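Section 6: Working Rules for Hand-Held Grippers

Read this section before the first session and keep a copy at the work station. It applies to the Brelen hand unit in single and paired use. Charging, cleaning and transport are covered in Section 8.

6.1 Before you start

1. Check that the unit carries a current inspection sticker. A unit without one goes back to the storage cabinet.
2. Open and close the fingers fully five times. The movement should be smooth, with no clicking. If one arm trails the other, stop and fill out a fault slip.
3. Look at every pivot pin. A pin that stands out from the arm must be pressed back by service staff. Do not tap it in yourself.
4. Wipe the finger tips with a dry cloth. Replace tips that are split, glazed or coming loose.
5. Tie back long hair and take off rings and bracelets. Sleeves must be tight at the wrist or rolled above the elbow.
6. Start the Skimier logger and wait for the steady tone.

NOTE: The logger stops writing when less than 31 GB of storage is free. Check the free space before each session.

6.2 Load limits

The most you may lift with one unit is 500 g. This includes the container and everything in it. Weigh a filled container if you are in doubt.

With two units on one object the limit does not double. It stays at 500 g, as either hand may let go first.

CAUTION: Do not lift open liquids, blades, or glass that is already cracked. Closed bottles may be handled over a soft surface only.

6.3 Setting out the work surface

1. Use a surface that is wider than your reach with both units. A bed, a sofa or a covered table is acceptable.
2. If the surface is covered with a blanket or towel, pull it flat where the objects will go. Folds toward the back may stay.
3. Place the objects at least 18 cm from any edge they could roll over.
4. Medicine and cosmetics packages must be empty or sealed. Cover names and addresses on pharmacy labels.
5. Keep cords, pets and drinks out of the work area.

6.4 Picking up and moving objects

1. Bring the fingers in slowly and stop just short of the object.
2. Close until both fingers touch, then squeeze only as much as the object needs. Thin plastic marks easily.
3. Take baskets and bowls by the rim. Do not push finger tips through a mesh side, where they can catch.
4. Raise the object a short way and hold it. If it tips or slides, put it down and grip again closer to its center of weight.
5. Move at an even speed. Keep the paired unit clear of the linkage on the working unit.
6. Lower the object until the surface carries it, then open the fingers. Never drop an object into a container from above the rim.
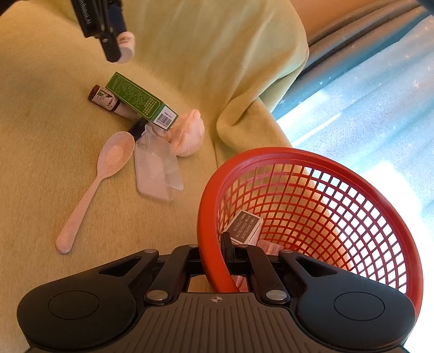 Text: Mirow Chuensuk

When sorting mixed items into a basket, keep to one item per grip. A small box can go against the inner wall. Clear packaging is easy to overlook among other objects, so check the basket for it before you count an item as placed. Spoons and other long items should be gripped near the middle of the handle.

With daylight coming through a window or a thin curtain, stand so that you can see the finger tips well. Change your position if the objects are hard to make out against the light.

6.5 Stopping

Stop at once if:
- a finger is trapped or the linkage jams
- a unit becomes hot to the touch
- the logger gives three short tones
- another person or an animal reaches into the work area

Let go of the trigger first, then set the unit down on its back. Do not pull on a jammed object. Switch off at the handle and turn the release screw a quarter turn to the left.

6.6 Service interval

Send the unit in after 2664 open and close cycles, or every February, whichever comes first. The cycle count is shown in the logger under Unit > Status. Resetting the count by hand voids the inspection sticker.

Continue with Section 7, Paired Use by Two Operators.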